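Minutes, Pantry and Break Room Working Group

Location: Room 7, Starnach annex
Chair: Petronella Adams
Present: Riaan Rampersad, Nikola Kwiatkowski, Petronella Mathebula
Apologies: Prodromos Kontogiannis

**1. Minutes of the December meeting**

Accepted with one correction. The shelf budget in item 4 should read $115.

**2. Dry goods containers**

R. Rampersad reported on the container trial. Two types are under review: a glass jar with a dark screw lid, and a taller cylinder with a white lid and a clear lower section. Both stand on the small black table, which sits on top of the light wooden one. White cups with white lids are to be handled at the same station. 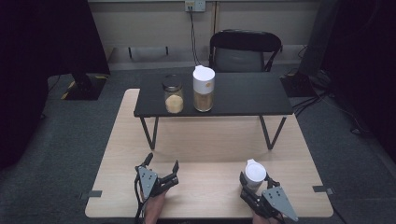 The small table stays where it is until the shelving order is settled. P. Mathebula asked that contents and fill date be written on a removable label on each container. Agreed. Labels go on the side, leaving the lids free to be swapped. The Budetti quote for further glass jars came to $88 including delivery. The Xaba quote has not been received.

**Action:** RR to request the Xaba quote again and circulate both.

**3. Wooden table**

N. Kwiatkowski raised the round grommet hole near the far edge. Granular goods spilled at the table can fall through it to the carpet. Options considered were a snap-in cap, a tray over the hole, or moving all pouring to the near side. The cap was preferred. The hole must be measured before ordering.

**Action:** NK to measure the hole and order a cap, limit $20.

**4. Seating and outlet**

The chair on the far side of the table is to remain. The outlet behind it has a black cable hanging to the floor. It was proposed that the cable be clipped up so that the chair can be pushed back without catching it.

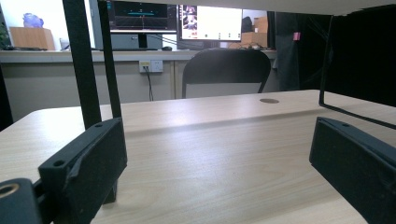 Nikola Kwiatkowski objected that a clip would make the plug hard to remove for cleaning, and preferred a loose hook and loop strap. The chair had no objection to the strap. Deferred until P. Kontogiannis can attend.

**5. Shared list**

The restocking list moves to Odeo. The paper list will be kept until the next meeting. PM to copy over the open entries.

**6. Any other business**

None. Meeting closed at 3:20 p.m.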